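3.2 Room and materials

All work took place in the ground-floor room at Evurwood described by Pennington and McKinnon. The floor of this room is part carpet and part hard surface, and the boundary between the two was kept as we found it. Carpet hides small dropped fasteners and tends to hold a panel where it lands. On the hard surface a dropped panel slides or rocks on its long edge, and any grit on the floor marks the outer face. Both effects matter for molded covers, which are judged on finish as much as on fit.

The parts of interest were arched covers in white plastic. A cover of this type is stiff along its length and flexible across the opening of the arch. Pressure on the long edges closes the opening slightly, and the part springs back when released. Handling at one long edge leaves the rounded end unsupported, so the grip position was noted for each lift as edge, crown or end.
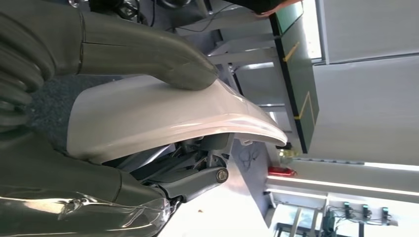

Figure 1. Curved white panel with hollow underside, gripped near the carpeted floor. A light gray metal table frame and a looped line drawing on the floor are also visible.

Furniture was limited to what the room normally holds. Metal table frames were left standing during sessions, and their crossbars reduced the clear floor available for laying out long parts. We did not treat the frames as supports. A cover leaned against a leg was recorded as being on the floor.

Floor condition was checked at the start of each session and again at midday. Loose debris was logged by floor type and then removed, with the exception of marks drawn on the surface itself - these were left in place and entered on the floor plan. Light level was read at the same two times. The pale hard surface gave strong glare near noon, and small debris was harder to find there than the first round of checks in March had suggested.

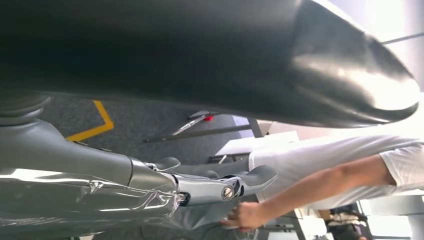
People working in the room wore their own clothes, as they would on an ordinary day. No gloves were issued. Nguyen-Tran had proposed cotton gloves to keep skin oil off the white finish, but in trials they reduced feel at the thin edge and were dropped from the protocol. Covers were wiped with a dry cloth between sessions.

The log contains 1025 entries. Of these, 9 were excluded for a missing grip position and 2 for a missing floor type. Entries were coded by Cuervo and checked by Lindqvist, who worked from the written log alone. Disagreements mostly concerned the difference between crown and end on the shorter covers, where the two regions overlap.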